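Shape Block FAQ: Printing, Sorting and Playing

Welcome! We get a lot of mail about shape blocks, and it makes us very happy, because we could talk about little chunky hearts and hexagons all day. These are the questions that land in our inbox most often at Busberg, our small toy-and-play workshop. If yours isn't in the list, write to us. New questions get added whenever we have a slow Monday.

THE BASICS

What counts as a shape block?

Any solid, hand-sized piece with one clear outline. Cubes, cylinders, stars, hearts, hexagonal prisms, triangular prisms, crosses, all of those. They're cousins of the pieces that come with a shape-sorter box, but we use them without the box at least as often as with it. A handful of blocks on a flat board is already a whole afternoon for the right kid (or the right grown-up, we don't judge).

Which shapes should I start with?

Start with a cube, a cylinder and a star. The cube and the cylinder stack, and the star makes everybody want to pick it up. Add a triangular prism next so there's a roof for the house. Hearts are wonderful too, although they're lousy at standing up, so think of them as a treasure piece.

How many do I need?

Fewer than you think! Our full set, the Fludano, has 20 pieces, and most families tell us they put half of them in a drawer and swap them around. For sorting games, a small group on the table works better than a mountain. Kids look longer at each piece and you spend less time crawling under the couch.

Do all the blocks have to be the same size?

No, and we like it better when they aren't. A tall cylinder next to a short one of another color starts a conversation right away. Which one is taller? Which one can you hide behind the other? Keep them close enough in size that they all feel comfortable in the same hand.

PRINTING YOUR OWN

Can I print shape blocks at home?

Yes, please do! It's one of the friendliest first projects for a 3D printer. The shapes are simple, they sit flat on the print bed, and if one comes out badly you've lost very little plastic. Stars and hearts print best lying flat. Cylinders and hexagonal prisms go on end.

My blocks have little ridges all over. Did I do something wrong?

Not at all. Those fine lines are the layers, and you'll feel them on every printed block unless you sand or coat it. We've grown to love them. They give small fingers something to grip, and they catch the light nicely, so the faces of a prism show up clearly from across the room. If you want a smoother finish, choose a thinner layer height and be patient, or go over the faces with fine sandpaper and a little water.

How solid should they be inside?

We print ours at 20 percent infill and they take plenty of dropping. For a cube that anchors the bottom of a tower you can go up to 80 and get a lovely heavy block with a satisfying thunk. Going to 100 takes ages and we've never felt the need for it, except once for a doorstop shaped like a star, which we still use.

What size do you recommend?

Big enough that there's no chance of anyone swallowing one. Before you print for a baby or a toddler, check the small-parts rules where you live and size up generously. A block that looks huge on the screen is often just right in a kid's hand. And please look over every piece for sharp corners or stringy bits before it goes into the play basket.

Which colors work best?

Strong, plain ones: red, blue, green, yellow. Four colors give you loads of games without getting fussy, and nearly everybody already has those spools lying around. We print at least two different shapes in every color. That way the child can sort by color or by shape and get two different answers with the same pile, and this is where it gets really fun.

Should each shape have its own color?

We'd avoid that. If the only star is green and nothing else is green, the child learns "green" and "star" as one thing, and you can't tell which clue they're using. Mix it up. A green star AND a green cylinder, a red cylinder AND something red with corners. Suddenly there's a real choice to make.

THE BOARD

Why do you keep telling people to use a board?

We're board people, guilty. A board gives the game an edge. Blocks on the board are in play, blocks off the board are waiting, and even very young kids get that within a few minutes. You can also lift the whole thing and carry it to another room without breaking up a half-finished arrangement. Try that with a rug.

What kind of wood is good?

A pale, even wood is our favorite, because the colors jump right off it. Maple is gorgeous for this. You get those long quiet streaks of grain and the odd darker swirl, and yellow still reads as yellow. Dark walnut looks grand on a shelf, but a blue block sort of sinks into it.

Can I use a kitchen cutting board?

Sure, if it's clean, flat and retired from onion duty. Put a damp cloth underneath so it doesn't skate around. Boards with a juice groove are annoying for this, as the cylinders end up leaning in it.

How big should it be?

Larger than feels sensible. You want room for a good cluster of blocks plus a wide stretch of bare wood, so there's somewhere to move things to. Our Grurnine board is 19 inches on the short side, and when people write to us wishing for a different size, they always wish for bigger. 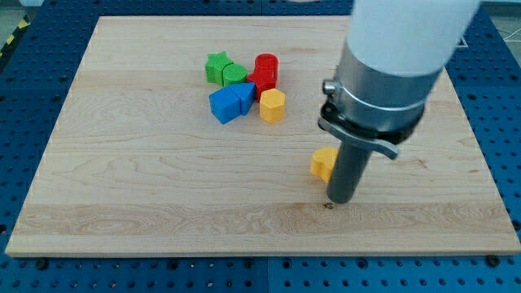 Bare space is half the game, really. Push most of the blocks together, set one apart, and ask what makes it different. Is it the color? The outline? Could it join the others, and where would it go? We've watched kids stay with that one question far longer than we expected, and come up with rules we'd never have thought of ("it's the only one that's soft on top" was a recent favorite).

How do I look after the wood?

Wipe it with a barely damp cloth and dry it straight away. Once or twice a year, say in February when the air indoors is dry, rub in some food-safe oil and let it sit overnight. Don't soak it and don't lean it against a radiator. If crayon gets on it, a soft eraser takes off more than you'd expect!

GAMES TO TRY

What's the easiest game for a first try?

Find the Friend. Put out a small group of blocks, hold up one more and ask who it wants to sit next to. Every answer is fine so long as there's a reason. Same color, same height, both pointy, all good.

Do you have something for older kids?

Try Obeidat's Corner, which came out of the after-school club of that name and has completely taken over our lunch breaks. One player arranges a cluster behind a cereal box. The other has an identical set and has to build the same cluster from spoken directions only. No pointing, no peeking. "Put the triangle against the right side of the cube, no, MY right" is a sentence you'll hear a lot. Then lift the box and compare.

Is there a game I can play alone?

Balancing! See which shapes you can stand up in unlikely ways. A star on its points is a good start. A heart on its tip is pure stubbornness, and yes, we've tried leaning it against a cylinder, and yes, we count that.

My child only wants to line them up. Is that okay?

Of course. Lining up is sorting with a lot of elbow room. If you'd like to join in, add one block to the end of the row and see whether it's accepted. If it gets taken away again, well, now you know there was a rule.

What about a memory game?

Lovely with these. Lay out a group, let everyone look for as long as it takes to sing a short song, cover it with a dish towel and take one piece away. Start with just a few blocks. The trick version is to take nothing away at all, or to turn one block onto another side.

CLEANING AND STORAGE

Can printed blocks go in the dishwasher?

We wouldn't. Many common printing plastics soften with heat and you may get a cube with a slouch. Lukewarm water, dish soap and an old toothbrush do the job, and the toothbrush is great for getting crumbs out of the layer lines. Let them dry on a towel.

How do you store them?

Ours live in a cotton drawstring bag that hangs on a hook beside the board. Reaching in and guessing the shape by touch is a game in itself, so tidying up tends to turn into another round. A shoebox is fine too.

A point snapped off our star. Can it be fixed?

If the piece fits back cleanly, glue it and keep it for display. For everyday play, print a fresh one. Broken edges can be sharp, and a glued point usually comes off again the next time it meets the floor.

Will you share your files?

The star, the heart and the hexagonal prism are ready now, and we're still fiddling with the cross, whose inside corners keep collecting fuzz. Write to us with the name of your slicer program and we'll send the set along with our settings. And do send us a picture of what you make with them, we pin them all up over the workbench!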